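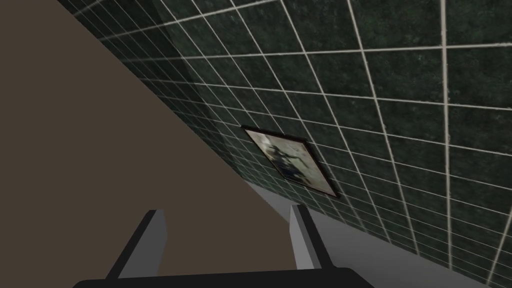

Prondon Boats opens winter workshop in Wosham for owners of small wooden boats

WOSHAM – Prondon Boats, the builder of small sailing and rowing boats, will open a winter workshop in Wosham in November. The workshop gives owners of wooden boats up to 18 feet a dry and heated place to repair their boat themselves, with a boatbuilder in the building during all opening hours.

The new workshop is on the east side of Wosham harbor, in the former sail loft next to the public slipway. It has nine bays. Each bay has its own lighting, two power outlets, a bench with a vise and a set of padded stands. Larger tools, like the band saw and the steam box, are shared and must be booked at the front desk one day before.

Until now, most owners in the Wosham area have kept their boats outside under a cover from October to April. Paint and varnish do not dry well in this time of year, and many repairs are started only in May, when the good sailing weeks are already coming. Prondon Boats receives each spring more requests for repair than it can accept. In the last season the yard took in 948 hours of repair work on boats under 18 feet, and it had to send away a part of the customers to yards further up the coast.

"A large part of this work is simple," the company states. "Owners can replace a thwart or scarf a new piece in a gunwale when they have a warm room, a good bench and a person they can ask. We prefer that they do it in January with us than in May on the grass."

How the bays are rented

A bay can be rented by the week or for the complete winter. The price is $200 per week, and this includes heating, electricity, use of the shared tools and the advice of the boatbuilder on duty. Timber, glue, fastenings and paint are not included. They can be bought at the workshop or brought from outside. Epoxy work is allowed only in the two bays at the back, where the ventilation is stronger.

Boats can arrive by trailer or by water. For boats that come by water, the yard will lift them at the slipway with its own trolley, which can carry up to 400 pounds. Heavier boats must come on their own trailer. Masts and spars are stored on racks along the north wall – owners are asked to put their name on every part, also on the oars and the rudder.

Two evening courses

Together with the opening, Prondon Boats starts two courses. The first one is about sails and rigging for small boats and covers splicing, whipping, simple sail repair and how to set up a standing lug. The second course is for owners of the Hanen, the 14 foot clinker dinghy which the yard has built for many years. There are now almost 200 Hanens on the water, and the older ones are coming to the age where the centerboard case starts to leak. In the course, owners will take out the case, clean the faying surfaces, and bed it again with new fastenings.

Both courses begin at 6:30 p.m. and take six evenings. There are eight places in each course. Participants of the Hanen course can leave their boat in the workshop between the evenings without extra cost.

The Hakim on show

During the opening month, visitors can also see the first hull of the Hakim, a new open boat for two persons that the yard has in development. The Hakim is 12 feet long, can be rowed or sailed, and has a mast in two parts which fits inside the boat. The hull will be planked over the winter in the bay closest to the entrance, and first trials under sail are planned for April. The price and the delivery time of the Hakim will be announced after these trials.

Opening hours and booking

The workshop will be open six days per week from 8 a.m. to 7 p.m., and until 9:30 p.m. on course evenings. Booking of bays is possible from September at the office of the yard or by telephone. Owners who rent for the full winter can choose their bay first; after that, the weekly bays are given in the order of the requests. A short description of the boat with its length, beam and weight is needed with every booking.

About Prondon Boats

Prondon Boats builds and repairs small wooden boats for sailing and rowing. Its yard is in Wosham harbor, where it also offers winter storage, spar making and trailer rental.

Press contact: Prondon Boats, Harbor Office, Wosham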